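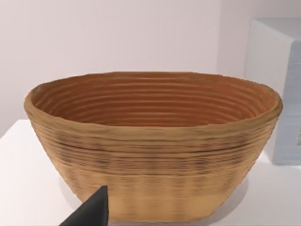

Print room notebook, 23 November 2022

Proofs for the Baststead show

Really good day! First full set of proofs on the new Wollonex matt paper, 15 sheets, and the blacks are lovely. The station platform picture finally has some detail in the coats. I've pinned the best ones on the long wall so everyone can have a look before we commit to final size. Please don't take them down, the corners mark easily.

Still two with a green cast (the canal and the school gate). I'll redo both from the scans and leave the old files alone.
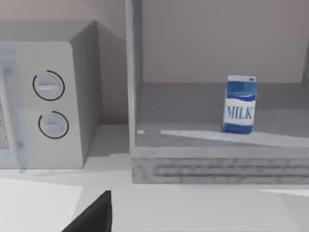 Wall labels next. The Gidar set needs a small mark beside each title to show which negatives were printed whole and which were trimmed, and I'd been getting nowhere with little squares and crosses. The thin black ring round each knob on the microwave, not quite closed, is just the sort of thing I'm after: full ring for whole negatives, ring with a short gap for trimmed ones. Drew it up at 4 mm and it reads well from arm's length. At 2 mm the gap fills in, so forget that. 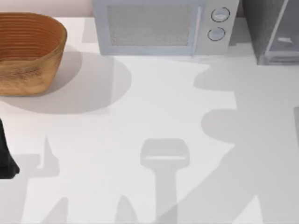
Lighting for the Fitzsimmons room, where the deep frames are going. I tried one lamp high on the left, 215 cm from the floor, and the frames looked solid and properly three-dimensional, which I loved, but the edge of the shadow was far too hard on the label beside it. I want it more like the basket's on the white counter, broad and soft and grey, falling down and to the right. Will try tracing paper over the lamp, then a second sheet if it needs it.

To do: order more Wollonex, cut mounts for the small prints, ask whether the March dates still hold. Lamp is back on the top shelf, lead coiled beside it.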